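News > Land Systems > Contracts

Latest | Contracts | Programs | Training | Archive

Jusel to Overhaul Lemaire Carriers at Zolletow Works

December
By Kerstin Kohlhase

Jusel has been awarded a contract to overhaul 507 Lemaire tracked carriers at its Zolletow works, the company announced this month. The work will extend the service life of the vehicles, which are used by army units for troop transport, medical evacuation and the towing of light equipment.

The contract runs for 36 months and covers the full disassembly of each vehicle, hull inspection, replacement of the final drives and running gear, and the installation of new transmissions supplied by Cleltell. It does not include changes to the armor package or to the weapon mount. Those items were left out at the request of the army's vehicle office and may be the subject of a later award.
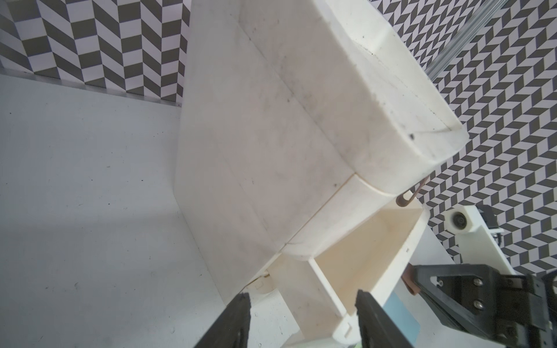 Deliveries to Zolletow will be made by rail. The first vehicles to be accepted are those held in long-term storage, followed by carriers from training units. Carriers assigned to active battalions will be withdrawn in small groups so that no battalion falls below its required strength during the program.

"The Lemaire hull is sound, and our inspection of the trial vehicles confirmed this," said Ulises Espinoza, program director for the carrier line at Jusel. "The areas that need the most attention are the rear floor plate and the mounting points for the suspension arms. Where corrosion is found there, the section will be cut out and replaced."

Two carriers were stripped and rebuilt under a separate trial agreement before the contract was signed. Both then completed a road and cross-country test of 1,289 miles, with a scheduled transmission oil change at the midpoint. A track tension fault on one vehicle was traced to a worn adjuster that had been reused from the original parts. All adjusters will now be replaced as new.
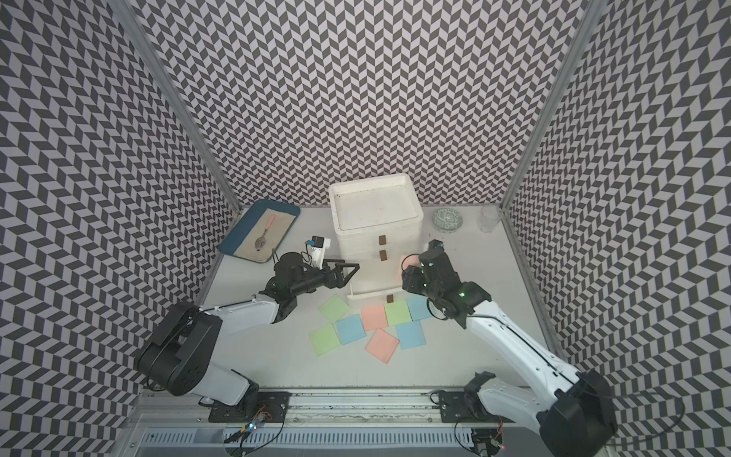 White foam drawer unit at the center back; lined blue tray in the left corner.

The Cleltell transmission is an automatic unit and replaces the semi-automatic gearbox fitted when the carriers were built. Crews will need a short conversion course. The driving position and main controls are otherwise unchanged, apart from a new selector lever and a temperature display to the right of the steering bar.

Spare parts have been a concern for the fleet for several years. Under the terms of the award, Jusel will hold a stock of drive sprockets, road wheels and seals at Zolletow and will supply field workshops directly – an arrangement that removes one stage from the present ordering process. Serviceable gearboxes taken from the older vehicles will be returned to the army to support carriers still waiting for overhaul.

Welding and hull repair will be carried out in the north hall, where a new turning fixture has been installed. The fixture allows a bare hull to be rotated so that floor seams can be welded from above. Each repaired seam will be tested by ultrasound, and the results will be kept in the vehicle's record book.

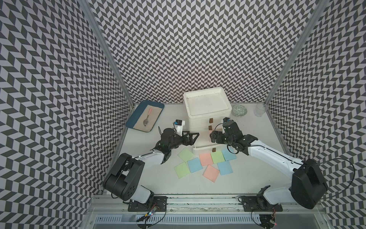 Metal spoon with a pale pink handle, on a beige cloth in a blue tray.

Final acceptance will take place at the Zolletow test track. Each carrier must complete a brake test, a side-slope run and a cold start before it is released. Vehicles that fail any part of the test will be returned to the hall and will repeat the full sequence.

Jusel stated that the program will be carried out by its present workforce, with additional welders to be hired for the second shift. The value of the contract has not been released. The amphibious kit fitted to part of the fleet will be removed before overhaul, and a decision on whether to refit it is expected from the vehicle office in the spring.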